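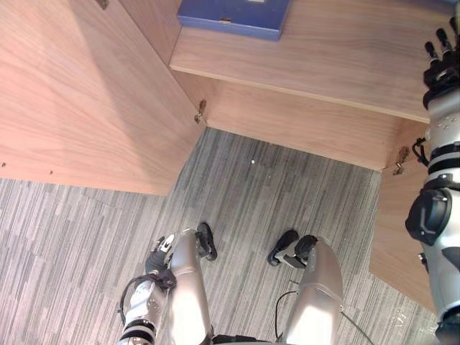
The maintenance record for the humanoid unit at the Staviritz workshop runs to 119 pages. Most of the entries are short. They give the hour, the part examined, the reading taken and the initials of the technician, and very few of them describe a failure. Shabani Magesa, who has kept the record from its first page, regards this as the proper condition of such a document.

Plollasine, the firm that operates the workshop, put the unit into regular service in November. Its duties are confined to light handling: opening and closing cabinets, moving boxes on and off low shelves, and returning items to a marked position. The work is modest, but it places steady demands on the hands, the wrists and the cabling that serves them. By the end of the first season the unit had completed 2277 handling cycles, and the schedule of care had been rewritten twice.

The present schedule is divided into three parts. A short inspection is made before each session, a longer one after every 70 cycles, and a full service after every 428. The short inspection is carried out with the power off. The technician turns each finger joint by hand and feels for grit or stiffness, then wipes the finger pads with a dry cloth. A pad that has begun to lift at one corner is replaced at once. Pads are kept in pairs, and the date of fitting is entered in the record.

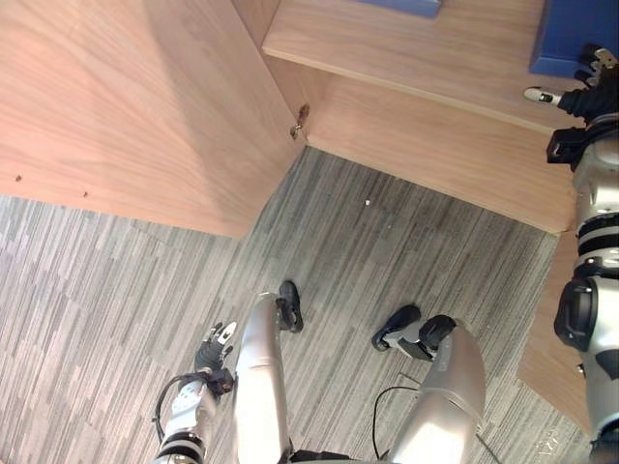 Cabling receives more attention than any other part of the machine. In the first weeks of service the workshop secured its cables closely to the limbs, and the outer covering wore through wherever a joint bent. The practice was abandoned in favor of leaving slack. A thin black cable now loops out from the side of the left arm, and another runs across the carpet near the right leg. The technician follows each one along its full length with thumb and forefinger before a session begins. Any flat spot, nick or twist is marked with tape and reported, and the unit is not powered until the cable has been changed.

The longer inspection adds the wrists and elbows. Fasteners are checked against a torque table drawn up by Teoh, the contractor that supplies the workshop's tools and calibrates them twice a year. Mr. Magesa does not permit fasteners to be tightened by feel. "A screw that is a little too tight looks the same as one that is right," he said. "The wrench is there so that we do not have to argue about it."

Calibration follows. The arms are brought to a fixed starting posture, and the position reported by each joint is compared with the value stored at the last full service. Small differences are corrected in software. A larger difference calls for the joint to be opened, and the workshop will not correct the same joint in software more than twice between services.

The full service takes the better part of two days. Covers are removed, bearings are cleaned, and every connector is unplugged, examined and seated again. Spare parts come from the stores at Flergate, where Plollasine holds a complete set of fingers for each hand and one spare housing for the elbow. Parts removed from the machine are tagged and retained until the next full service has been signed off.

The record itself is kept on paper, with a typed copy made at the end of each month. Technicians new to the workshop are asked to read it through before they handle the unit, and they work beside a senior colleague until they have signed for one complete service of their own. The most recent entry available for this article, dated May 3, 2019, concerns the left wrist. It reads: "Free movement, no noise, two pads replaced."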